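The Long Road to a Short Contract

What a small Ontario firm learned from four years of bidding for government work

The first tender Janka Skála ever downloaded ran to 300 pages, and she printed all of it, which she now admits was a beginner's mistake and an expensive one in toner. She read it over a long weekend at her mother's place outside Peterborough, with a highlighter in one hand and the dog asleep on Appendix C, and by the Monday night she had understood that a government department somewhere wanted to buy shelving brackets, and that there was a great deal more to wanting brackets than she had ever supposed.

Her company, Undside, makes brackets, clips and small fittings for storage rooms. It began in a rented unit behind a tire shop, and for its first years sold almost entirely to private customers: clinics, a couple of hardware distributors, and a chain of veterinary offices that reordered like clockwork every spring. Government work was something that happened to other, larger companies, the ones with a person whose whole job was bids. Slanina had such a person. Ustex, which was bigger again, had a floor of them.

"I used to think there must be a trick," Skála told me when I went up to see her. "Some lunch you had to be at, some handshake. And then I lost a few and asked why, and they were perfectly nice about it and sent me a letter, and the letter said I'd put the prices on the wrong form. So that was the trick. The form!"

I've covered public purchasing for long enough to have heard every theory there is about how contracts get handed out, and I'll confess that hers is the one I've come closest to believing. There are bad awards, of course, and we've written about a few of them in these pages. But for each of those there is a whole drawer of bids that went in the bin over a missing signature, an insurance certificate that lapsed the week before closing, or a delivery schedule given in working days when calendar days were asked for.

Undside lost its first bid over that form. It lost the second on price, to Slanina, and fair enough. The third was withdrawn by the buyer after it closed, and all she received was a two-line notice. (She had spent most of June on it, evenings included, and she is still a touch sore.) What changed things was a debriefing. Unsuccessful bidders can very often ask for one, and remarkably few small firms ever do, out of shyness I suppose, or because they're too cross to pick up the phone. Skála took the call in her car with a notebook propped on the steering wheel – parked, she'd like me to add – and came away with a page of remarks about how her answers had been scored.

The remarks were humbling. Where the tender asked how the supplier would handle defective goods, she had written that her goods were very seldom defective. Nil points. Where it asked for evidence of similar work, she had described her best job in loving detail and forgotten to name the client or give the dates. Half points. She had been writing the way one writes to a customer who already likes you, and the evaluators, who must treat everybody's envelope alike, could only mark what was on the page.
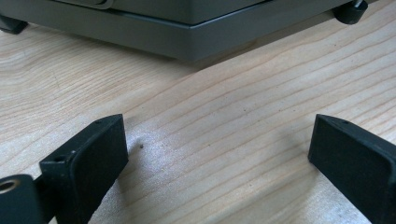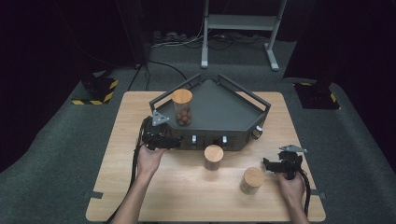
The other half of the trouble sits with the people who write the specifications, and I have more sympathy for them than I used to. A buyer in a government office has to set down what is wanted so plainly that a stranger could quote on it, and yet so evenly that no one supplier can claim the thing was drawn up for a rival. It is harder than it sounds. Take the jar in the second photo, the clear one with the light wooden lid and the small brown balls piled in the bottom. You or I would simply say "one of those, please" and point. A public buyer can't point. She has to decide whether the lid must be wood or merely close properly, whether "clear" rules out a faint tint, whether the contents are part of the purchase, and whether a square jar would do just as well, and every one of those choices lets some bidders in and shuts others out. Leave one open and the questions come pouring in before the deadline. Close it too tightly and you may find a single company left standing, with a complaint from everyone else on its way.

Skála has become something of a connoisseur of questions. Most tenders set a period in which bidders can write in for clarification, with the answers shared among all of them, and she used to let it pass for fear of looking foolish. Now she sends in a list every time. Her rival at Ustex, she tells me with some glee, asks even more than she does, and she reads the published answers over breakfast as other people read the box scores.

The contract, when it finally came, was for 4,000 wall brackets, delivered in stages to a records storage building. It wasn't a glamorous order. The margin was thin, the packaging rules ran on for pages, and the first invoice came back because the purchase order number had been left off the second sheet. Still, it was paid, and so were the ones after it, and on the strength of them she took on two more people and moved the presses out from behind the tire shop.

Would she recommend it to a firm the size hers was? She thought about that for a good while, and made another pot of coffee before she got round to an answer. Only if you can afford to lose for a bit, she said. Keep your private customers sweet. Read the mandatory requirements before anything else, and if there's one you can't meet, put the whole thing down and go home for supper. And find somebody patient who knows nothing at all about your business to read your draft – in her case a retired neighbour, a former school librarian, who wrote "says who?" in the margin so many times that it has become a saying around the shop.

She has another bid going in shortly, a larger one, for drawer fittings. Slanina will be after it as well and she expects they'll be cheaper. The draft was on her desk when I left, down to a modest stack this time, with the pricing form clipped on top where she couldn't miss it.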